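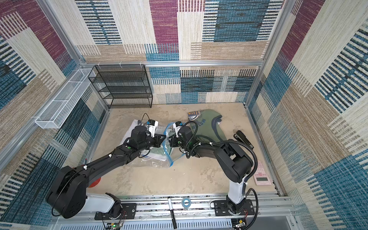 Paiva

Trimine Cloths and Shelves, data card

This set is about small household things and the place where they are kept: cloths, wire shelves, wire baskets and the mat under them. It has 1,040 short recordings, grouped in 11 folders. Each folder is one task, for example folding a cloth or putting an object on a shelf tier.

Room
The walls have patterned carpet panels in teal, magenta, cream and tan. The floor mat is beige and mottled. A black mesh shelf with four tiers stands in the back-left corner, and a long white wire basket is fixed high on the left wall.

Cloths
The cloth with green stripes on white belongs to the folder "cloth_start". A recording in this folder begins with the cloth crumpled, and it should finish with the cloth flat. Please do not mix it with "cloth_fold", where the cloth is already flat at the start.

Labels
Every recording has one sentence in English. The sentences were written in April at Lornbridge and checked one time. In 9 recordings the word "towel" is still used for a cloth.

Known problems
The file list is sorted by name, so recording 600 comes before recording 61.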